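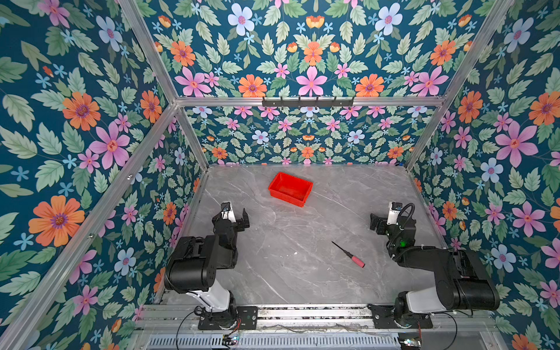 Students in the after-school robotics club at Dovavska have been spending their August afternoons on a job most of us do without a thought, putting a screwdriver away in a tray, and they would be delighted if their neighbors came by to see how far they have gotten.

The club's project this year, which the students named Cilulum after a good deal of friendly arguing, asks two robot arms to tidy a small workbench together. A student first guides the arms through the job by hand, again and again, and the recordings are then used to teach the arms to do it on their own. The club has saved 123 of these practice runs so far and hopes to have 400 before the regional student showcase.

"People expect the programming to be the hard part, and it is hard, but the patience is harder," said Marcela Charvát, who teaches physics at the school and has led the club for 5 years. "You do the same small thing over and over, and you have to do it nicely every time, and then somebody bumps the table and you start that one again. I'm so proud of how they've stuck with it!"

The students picked the flowered wallpaper for the work area themselves, by a show of hands, and the stone-look floor came in a close second to a plain green one until the green one went missing over the break. Vaněk, the hardware store on the square, gave the club a discount on screws and brackets, and the paint shop Kestomix chipped in for the wallpaper.

About 51 students have signed up for the fall session, so the club will be split into two groups, and Charvát is looking for a second adult to help out with the younger one. No robotics experience is needed, she said, though it helps to be cheerful at four in the afternoon. Anyone interested can leave a note for her at the school office.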